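Freie Software gemeinsam übersetzen - Begleittext zur vierten Sitzung

Kurs: Mitarbeit in offenen Projekten
Kursleitung: Wondimu Mamo

Liebe Kursteilnehmerinnen und Kursteilnehmer,

beim letzten Mal haben wir uns angesehen, wie ein Fehlerbericht entsteht und warum ein guter Bericht manchmal mehr wert ist als ein schnell hingeworfener Patch. Heute geht es um etwas, das viele von Ihnen schon beim ersten Treffen angesprochen haben, nämlich um die Frage, wie man zu einem Projekt beiträgt, wenn man (noch) nicht programmieren kann oder einfach keine Lust dazu hat. Die Übersetzung ist dafür ein wunderbarer Einstieg, und ich gebe gern zu, dass ich hier befangen bin, denn ich bin selbst auf diesem Weg zur freien Software gekommen und bis heute dabei geblieben.

1. Zwei Wörter, die oft durcheinandergehen

In den Unterlagen der Projekte stehen Ihnen ständig die Begriffe Internationalisierung und Lokalisierung gegenüber, meist abgekürzt als i18n und l10n. Mit Internationalisierung ist die Vorarbeit im Quelltext gemeint: Alle Texte, die jemand auf dem Bildschirm zu sehen bekommt, werden so markiert, dass sie sich herausziehen und austauschen lassen. Lokalisierung ist dann die Anpassung an eine bestimmte Sprache und Region, also die Übersetzung selbst, dazu Datumsformate, Dezimaltrennzeichen, Papierformate, Sortierreihenfolgen und manches mehr, an das man erst denkt, wenn es fehlt.

Wenn die Vorarbeit schlampig gemacht wurde, merken Sie das beim Übersetzen sofort. Ein typischer Fall sind Sätze, die aus Bruchstücken zusammengesetzt werden. Im Englischen geht das oft gut, im Deutschen stolpert man über Genus und Kasus. Bitte basteln Sie in solchen Fällen keine Notlösung, die nur zufällig passt, sondern schreiben Sie einen Fehlerbericht, wie wir ihn in der dritten Sitzung geübt haben.

2. Unser Übungsprojekt

Wir arbeiten mit Purkeck, einem kleinen Programm zur Verwaltung von Notizen und Literaturangaben. Es enthält 3.000 Zeichenketten, von denen 70 Prozent bereits auf Deutsch vorliegen. Das klingt nach wenig Restarbeit, aber Sie werden sehen, dass gerade die übrig gebliebenen Texte die unbequemen sind: lange Hinweise, Fehlermeldungen mit mehreren Platzhaltern und ein ganzer Einstellungsdialog, an den sich bisher niemand herangetraut hat.

Übersetzt wird in Drornex, der Weboberfläche, für die Sie alle einen Zugang bekommen haben. Wer lieber ohne Browser arbeitet, kann die PO-Datei herunterladen und in einem Editor der eigenen Wahl öffnen. Beides ist mir recht, nur bitte nicht beides gleichzeitig am selben Abschnitt!

3. Wie eine PO-Datei aussieht

Jeder Eintrag besteht im Kern aus dem Original (msgid) und der Übersetzung (msgstr). Dazu kommen Kommentare, die mit einer Raute beginnen, und gelegentlich ein Kontext (msgctxt). Den Kontext sollten Sie wirklich lesen. Das englische Wort "Open" kann ein Befehl sein oder ein Zustand, und ob nun "Öffnen" oder "Offen" auf den Knopf gehört, verrät Ihnen das Original allein nicht.

Platzhalter wie %s oder %d bleiben unverändert stehen. Wenn Sie die Reihenfolge umstellen müssen - das kommt im Deutschen häufiger vor, als man denkt -, verwenden Sie bei der Schreibweise von C die nummerierte Form, also %1$s und %2$s.

Die Mehrzahl hat eigene Felder. Deutsch kennt hier 2 Formen, und damit haben wir es vergleichsweise leicht. Andere Sprachen brauchen mehr, manche kommen mit einer einzigen aus.

Einträge mit der Markierung "fuzzy" sind Vorschläge, die das Werkzeug aus einem ähnlichen Text abgeleitet hat. Sie werden in der Regel nicht in das fertige Programm übernommen, bis jemand sie geprüft und die Markierung entfernt hat. Bitte wirklich prüfen und nicht einfach wegklicken, auch wenn es spät am Abend ist.

4. Stil und Anrede

Purkeck siezt. Darüber ist auf der Mailingliste lange gestritten worden, und ich möchte die Diskussion im Kurs ungern noch einmal führen (in der Pause jederzeit!). Menübefehle stehen im Infinitiv, also "Datei speichern". Für "folder" verwenden wir "Ordner", für "settings" "Einstellungen". Alles Weitere finden Sie im Glossar, und wenn ein Begriff dort fehlt, tragen Sie ihn als Vorschlag ein, bevor Sie ihn in zwanzig Einträgen verwenden.
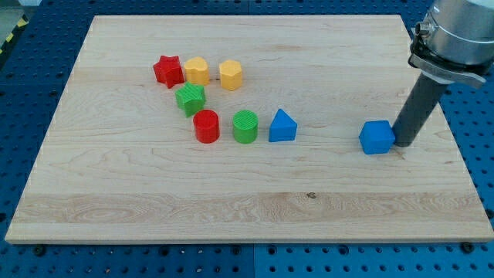
Leipzig, Donnerstag, 26. Juli 2018

5. Ablauf der Gruppenarbeit

Sie arbeiten zu zweit. Eine Person übersetzt, die andere liest gegen, und nach der Hälfte der Zeit wird getauscht. Vorgesehen sind 60 Minuten, danach sammeln wir die strittigen Stellen. Es macht überhaupt nichts, wenn Sie in dieser Zeit nur wenige Einträge schaffen. Ein sauber begründeter Zweifelsfall bringt uns in der Besprechung weiter als eine Seite voller Routinebegriffe, und gerade die Neulinge unter Ihnen sehen oft Dinge, über die ich längst hinweglese.

Achten Sie beim Gegenlesen auf abgeschnittene Texte. Deutsche Übersetzungen werden gern länger als das Original, und was im Übersetzungsfenster tadellos aussieht, passt später vielleicht nicht auf die Schaltfläche. Die Testversion auf den Kursrechnern zeigt Ihnen Ihre Texte nach einem Neustart des Programms.

6. Bis zum nächsten Mal

- Den Abschnitt "Import und Export" in Drornex durchsehen und mindestens einen Verbesserungsvorschlag eintragen.
- Eine Fehlermeldung aus einem Programm mitbringen, das Sie täglich benutzen, und eine eigene, verständlichere Fassung dazu schreiben.
- Wer mag, stellt sich kurz auf der deutschsprachigen Mailingliste vor. Zwei Sätze genügen völlig, und es wird dort sehr freundlich geantwortet.

Die fertige Übersetzung soll in die Version einfließen, die für Oktober geplant ist. Fragen zwischendurch bitte über das Kursforum, dann haben alle etwas davon.

Herzliche Grüße
Wondimu Mamo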